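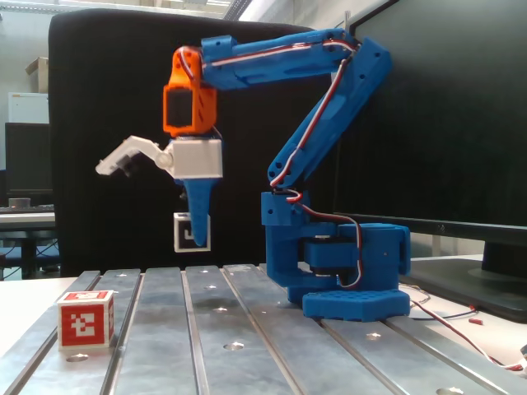

Starting again after a long break
Notes for the lunchtime talk, Saithong Center, March 2026
Buppha Prasertsri

Slide 1. Thank them for coming. Say where the water is. Show of hands: who has started a fitness plan and dropped it? Put my own hand up.

Slide 2. My break. I stopped training for 554 days after my second knee operation. I know the number from my old training diary. When I went back I tried to lift what I had lifted before. I was sore for a week and stayed home for most of February.

Slide 3. What goes first. Stamina drops faster than strength for most people. Joints and tendons take longer to come back than muscle does, so you can feel ready before you are. Say this slowly. Someone will ask about age. Older beginners still gain strength, and the starting weights are lower.

Slide 4. The first month. Two sessions a week, full body, with at least a day between them. 5 exercises each time: squat to a chair, push-up against a wall or counter, row with a band, hip hinge, carry. Stop each set while you could still do a few more. Walk on the other days if you feel like it.

Do the chair squat live. Ask for a person from the front row to try it. Check about knees and backs before they start.

Slide 5. Writing it down. Date, exercise, weight, how it felt. Paper is fine. Skip the part about apps if we are behind.

Slide 6. When to see a doctor first. Chest pain, dizzy spells, recent surgery, pregnancy, heart medicine. Read the whole list out loud even if time is short.

Slide 7. Missed sessions. Don't double up the next time. Do the next one on the list. If you miss two weeks, go back to the lighter weights for a few sessions and build from there.

Questions likely to come up: protein (eat some at each meal, leave powders for later), stretching (fine, warm up first), scales (once a week at most, or leave them alone).

Handouts are on the table by the door. Bands go back in the bag.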